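Ticket 182: Parcel shown as delivered, not received
Shop: Ballutar
Courier: Doucet
Status: open, waiting on courier

Reported
Customer ordered a cup and a soft toy in August. Tracking changed to "delivered" at 14:50. Nothing at the door or with the neighbours. Customer lives at number 54, Istitz Court.

First checks
Address on the order is correct. The label printed from Kavach also says 54, but the postcode on it is the old one from the customer's account. Updating the address at checkout does not update the saved postcode. Same fault as ticket 127.

Customer was asked what the order looked like so the depot could search by contents. Cup is white and pink, toy is brown plush, both in an open-topped white cardboard box inside the outer carton.

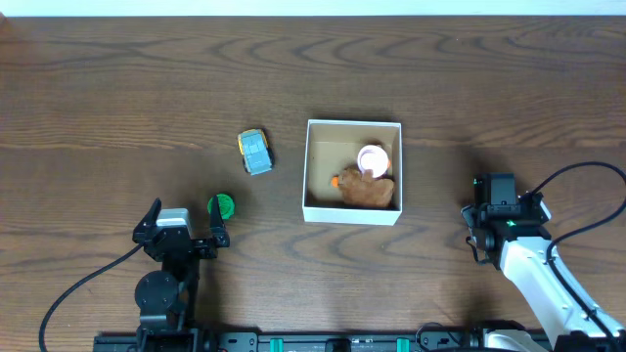 Courier reply
Doucet say the van's location at 14:50 was on the other side of the estate. Driver has been asked to go back. They will not open a claim until that has been done.

Workaround
1. Open the customer record in Kavach and delete the saved address.
2. Add it again by hand, postcode first.
3. Reprint the label and check it against the order before it goes out.
Editing the old entry does not work. Tried twice, the postcode came back after saving.

Still to do
Find other labels with the same fault. The export stops at 50 rows so it has to be run in batches.
Refund or resend once Doucet answer. Customer would prefer a resend.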